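Hand-held gripper or leader arm for teaching flat panels?
Mosmont Makers Forum > Robots > Teaching by demonstration

pemarton_pete
Hi all, long-time reader and finally brave enough to post. I'm trying to teach our arm to pick up flat panels and stand them in a rack, and I've got about as far as I can by remote control. I have 825 demos saved, all done with the leader arm, and the policy still comes in too low and bumps the edge. My wife says I talk to it like a puppy (guilty!). Would I do better with a hand-held gripper, or is it just more of the same trouble?

nandov_jo
Welcome, Pete! I'd say go hand-held and don't look back. With the leader arm I was always a bit behind my own hands, and it showed in every demo – little stops and starts all over the place, and the policy learned every one of them. With the gripper in my fist I just pick the thing up the way I would anyway. I did 600 in one weekend and still had the energy to cook dinner.

oldgrease
Going to disagree with Jo, in a friendly way. Your hand can do things your arm can't. I collected almost 2000 hand-held demos, lovely smooth ones, and a good chunk had wrist angles our robot simply can't reach. Remote control is slow and yes, it's tiring, but every demo you save is one the robot has already done. Pete, I'd look at your camera view before you buy or build anything.

nandov_jo
Fair point on the wrist angles, but you can filter those out before training. I do it every time.

oldgrease
You can, and then you find out how many you've got left!

Upendo Koech
I do both, so I'll make everybody cross. Panels are hard because there's so little for the camera to hold on to once you're close. Open the fingers early, come in slowly with one on each side of the edge, and hold still a moment before you squeeze. My notes from the gripper sessions are copied in underneath. 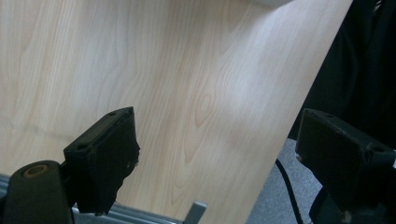

Pattinasarany workshop, February

Pale panel, tilted, fingers still open on either side of the bottom edge. Wood grain takes up most of the view at this point, and there's a washed-out patch near the top, so I've turned the lamp away for the next batch. Keep the cable in mind on the carpet side.

pemarton_pete
Oh, this is so helpful, thank you. I've been closing much too soon, I can see that now. I'll try 2 short batches, one each way, and post how they go.

oldgrease
Same panel for both, please, or we'll be arguing till summer.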